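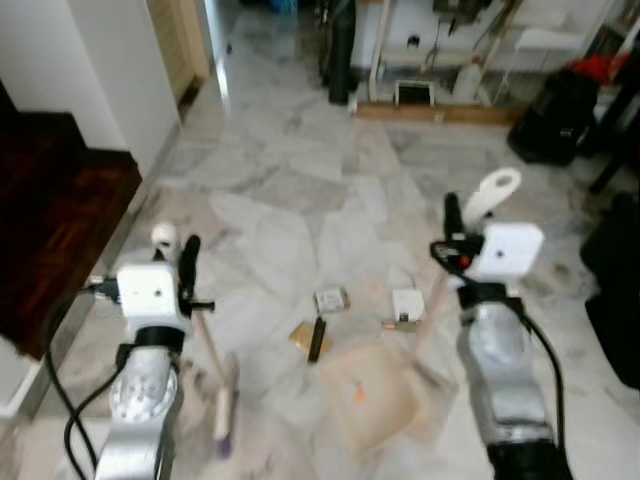

Where do you sort a junk drawer when the counters are full?

On the floor. Hard floor, swept first, a few things at a time, and each thing gets a place before the next handful comes out.

**2/** ok so thread. Doing the hall drawer plus the craft box this week bc Feng-yi needs both cleared by Friday. Marble tile, white and gray, so small stuff shows up pretty well. Except white stuff. White stuff vanishes

**3/** little boxes with labels = easy. Read label, put with its family. The small white one goes on the desk shelf. Didn't even open it, don't care

**4/** flat packets are the worst. Gold one has been in there forever, slid under everything. Flat things go STANDING UP now, in an old recipe tin, like files. Otherwise they just sink again

**5/** thin wooden sticks: keep. I know. But I use them for glue, for plant labels, for getting crud out of the window track. Rubber band, jar, done. Any with a colored tip go in their own jar so I don't grab one for glue

**6/** markers and anything marker shaped: scribble test on the back of an envelope. One chance. No shaking it and hoping

**7/** somebody asked re containers. Got the shallow trays from Totstead, pack of 2, should have measured. The drawer is 347 mm wide inside and they do NOT fit side by side. One's in the drawer, other one is under the sink holding sponges. Fine

**8/** the Pesta drawer liner on the other hand, very good. Stuff stays put when you yank the drawer. Cut it with kitchen scissors, bit wonky on the left, whatever

**9/** Wen-hsiung Kan wants me to list everything in a spreadsheet. Wen-hsiung has 692 rows in his for the garage. I am not making rows for rubber bands

**10/** what I do instead — masking tape on the front edge of each tray, one word. "Sticks." "Flat." "Pens." If a thing doesnt match a word it goes in the maybe bag

**11/** maybe bag lives on the hook by the door til March. Then it goes to the school art room, they take nearly anything small as long as it's clean

**12/** orange bits, tan bits, little pieces of I-don't-know-what: also maybe bag. Tried matching them to stuff last time and lost an entire evening

**13/** re kneeling on tile. Folded bath towel. Not the good one. My knees are 100 years old

**14/** sweep again AFTER too. Found a thumbtack with my heel last time, would not reccommend

**15/** craft box tomorrow, that's the one with the beads. If anyone has a way of sorting beads that isn't muffin tins pls tell me, the muffin tins are full of muffins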